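Asking for your family's case file
Drorside Family Support newsletter, 15 April 2020

Several parents and grandparents have asked how to get a copy of their own case file from the county. Some have cases that closed years ago and still don't know what was written down. The Josville records office changed its procedure in March, so the instructions in our old handout no longer apply.
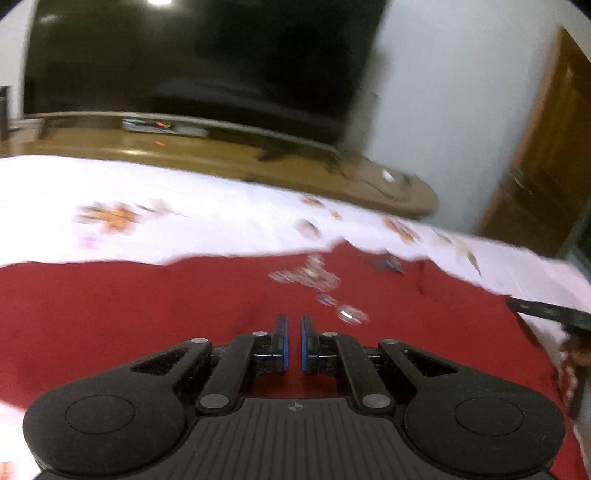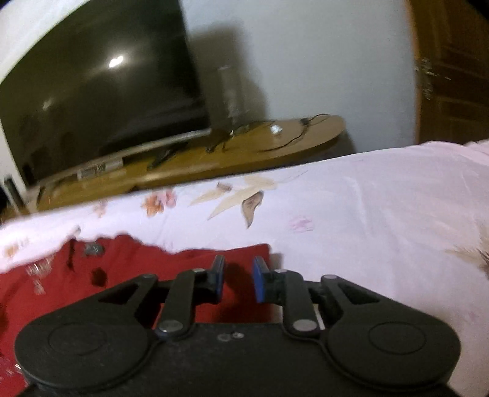
First picture, a deep red cloth on a white floral sheet; second picture, toward the bed.

The counter at the Josville office is closed to walk-ins until further notice. Requests go by mail or through the drop slot on the Ogundipe Street side of the building. There is a one-page form, number 201, and the office will mail you a blank if you call and ask for it. If you can't get through on the phone, a plain letter is accepted as long as it has the same information.

Put the following in the letter:

Your full name, and any other name you used while the case was open
Your date of birth
The names and birth dates of the children in the case
Your relationship to each child
The case number, if you have it
The years you think the case was open
A mailing address where you can get mail safely

Sign it and date it. Include a copy of a photo ID. The old handout said the signature had to be notarized. That is no longer required for your own records, but it still is if someone is asking on your behalf.

The office has 28 days to answer. An answer can be the file, a bill for the file, or a letter saying they need more time. The first 100 pages are free. After that there is a copying charge, and you can ask for it to be waived. Write one sentence saying you can't afford the fee and would like a waiver. One of our members had a file of more than 200 pages and paid nothing after asking this way.

Parts of the file will be blacked out. The name of whoever made the report is always removed, and so are most details about other adults and children who aren't in your care. Medical and school records that came from somewhere else may be missing completely. You have to ask the doctor or the school for those. If whole pages are blank, the office should send a sheet saying which rule they used. If there is no sheet, write back and ask for one.

When the file comes, read the dates first. Nnamdi Yusuf, who ran our records evening at Drorside last fall, suggests going through with a pencil and making a list of every visit, call and letter in order, then putting your own notes or texts next to it. Mistakes are easier to show that way. Common ones are wrong addresses, visits marked as missed when the worker canceled, and two families with the same last name mixed together.

If you find a mistake you can ask for a correction. Keep it short, give the page number, say what is wrong and what it should say, and attach whatever proof you have. The office may refuse. If it does, you can still ask for your statement to be placed in the file – they have to keep it with the page you are disputing.

Some of you have told us that reading the file was harder than you expected, even after ten years. You don't have to read it all in one sitting, and you don't have to read it alone. Any member can ask for a phone partner from the Skurora line while they go through it. The line is open evenings only for now.

If you have an open case with a hearing coming up, don't use this process. Ask your lawyer for the records, as the court route is faster and usually gives you more. If you don't have a lawyer yet, call the court clerk and ask for the appointment form.

Copies of the new handout are in the box outside the Drorside front door. We can mail one to you if you leave your name and address on the answering machine. Please throw out the old one with the green heading.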